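Part 3: Packing the Table Basket

I wrote this section of the Histmont guest pack guide for anybody who has just been handed a basket, a heap of stuff and no clue what goes where. I've packed a lot of these by now, and I still put the tall things in last when I'm tired, so no judgment from me. This version is from June 2018 and replaces the old sheet, which still had the bottle of cordial in it.

Before you start

You'll need a clear stretch of table, one basket with two handles, and everything on the packing slip. I like a smooth, hard tabletop for this (the marble-look one is my favorite, you can wipe it down in two seconds and crumbs show up right away). Give yourself 8 minutes for your first basket. By the third or fourth you'll be way faster.

Note: If your basket came from Marchal, check the handles before you load anything. Give each one a gentle tug. A loose handle goes back in the returns crate with a slip of paper tucked in it, and you take another basket.

Laying out

1. Put the basket at the back of the table, in the middle, long side facing you, with the handles pointing left and right. You want to reach over the small things to get to it, and keeping it at the back means your sleeve doesn't sweep everything off the edge (ask me how I know).

2. Set the rest out in front and to the sides. Leave a hand's width between things. Fruit goes on the outside, so the mango can sit way over on one side and the apple on the other, and they won't roll into each other.

3. Stand the little wooden cylinder on its end right in front of the basket. Don't lay it down, it will take off across the table! The gum tub goes a bit nearer to you.

4. Put the printed card in first, upright, toward the front of the basket, picture side out. Everything else goes behind it.

5. Bring the boxes in from above, one at a time. The light box with the pink edges goes in before the brown cardboard one. Lift it clear over the rim and then lower it. Dragging a box across the weave scuffs the corners and it's hard on the strips too.

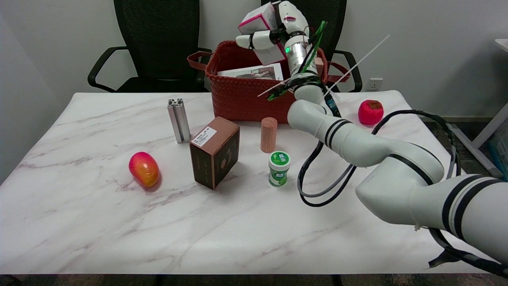

Filling the basket

6. Let go of each package only once it's touching the bottom or resting on something flat. I know it's tempting to drop it the last bit. Please don't, the card tips over every single time and you have to fish it out.

7. Tuck any papers down flat along the back. Wrinkled papers eat up a surprising amount of room, and then the brown box won't go in and you'll be standing there wondering who changed the basket size.

8. Turn the brown box so its label will face up once it's in. People at the Sendell desk check labels from above, and if they can't read yours they'll take the whole basket apart to find it (and they don't put it back nicely).

Caution: Never press down on the top of a full basket to make it fit. If the load is higher than the handles, take something out and start again from step 5.

9. Gum and the cylinder go in the gaps, and not before the boxes are settled. Small things first means small things at the bottom, and you'll never see them again.

10. Fruit last, on top, mango on its side. Check the skin with your thumb as you go. If it's soft, swap it for another one.

If your basket has a Grurasport liner, fold the flaps outward before step 4. They'll flop back in while you work, so I hold mine down with a couple of clothespins.

Weight and lifting

Keep the fruit to 500 grams or under. That's usually one mango and one small apple, but put them on the kitchen scale if the mango is a whopper. Lift by both handles, always both, and keep it level till you set it down.

What other packers say

I asked for comments on the draft and got a few, mostly to do with the card and the order of the boxes. I'm leaving steps 4 and 5 alone till July so everybody has a chance to try them. Meanwhile, if you're halfway through and it looks like a mess, keep going. Mine usually looks hopeless until the fruit is on.

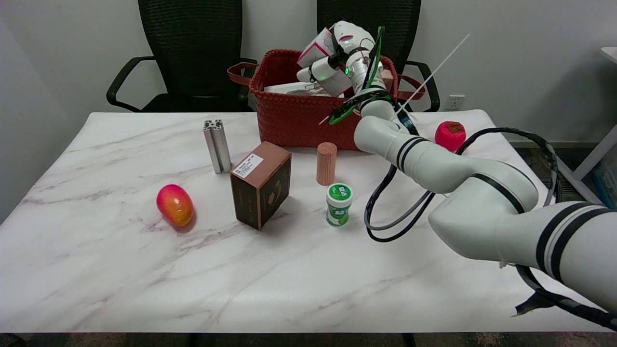
One packer wrote back that she does the papers before the card, pressed flat against the back wall, and that her card has stayed up ever since. She also wanted it noted that the gum tub fits nicely in a front corner, lid up, and that 2 tubs will go in if you leave out the cylinder. I tried the papers-first way on three baskets and liked it, so go ahead and use it if your card keeps falling over. Leaving out the cylinder isn't okay, though. It's on the slip, so it goes in the basket.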